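Podcombe Workshop Opens Plans for Luma, a Hand-Held Gripper Members Can Build on a Shared Bench

PODCOMBE, May 2023

The Podcombe shared workshop today announced the release of full build plans for Luma, a two-finger gripper tool designed to be put together at home or on a shared bench with ordinary hand tools and access to a 3D printer. The plans, parts list and assembly notes may be downloaded free of charge from the workshop's website.

Luma is a hand-held tool. The person using it carries it to the object, closes the fingers and lifts, while a camera on the tool records the view. The recordings can later be used to teach a robot arm the same task. The workshop chose kitchen containers as its first class of objects, as they are easy to find and vary a good deal in width, weight and surface.

Development began in October, when members of the workshop's robotics group set out to replace an earlier gripper, named Rocha, whose fingers twisted under load. The new design uses a stiffer finger block, a shorter linkage and a single trigger. It went through 22 printed versions before the group settled on the present shape. A complete set of printed parts weighs almost 900 grams, and the assembly notes are divided into eight stages, each of which ends with a check that the builder can carry out without special equipment.
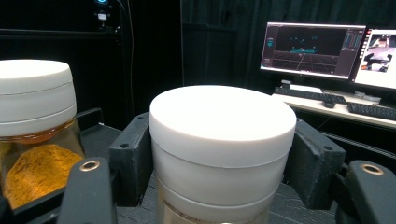
Does a builder need previous experience with robotics?
Anyone who can follow a wiring diagram and use a soldering iron should be able to complete the tool, and the workshop offers an introductory evening on both subjects.

The parts list comes to $129, not including the camera and the printing filament. Valtaso, a local supplier of fasteners and small bearings, has agreed to stock the hardware as a single packet, and members may collect it from the front desk. Builders who prefer to buy their parts elsewhere will find the sizes listed in full on the second page of the notes.

The workshop asks that builders report any errors in the plans through the form on the project page. Corrections will be collected and issued together with the next revision, which will also add drawings for a wider finger block. Files for the Rocha gripper will stay online for those who still use it, but will receive no further changes.

Bench time for Luma builds may be reserved by members through the usual booking page. Non-members may attend as guests after completing the safety briefing, and must be accompanied by a member while using the printers.

About the Podcombe workshop
The Podcombe workshop is a member-run space with benches for woodworking, electronics and small robotics projects. Requests for further information may be sent through the contact page on the workshop's website.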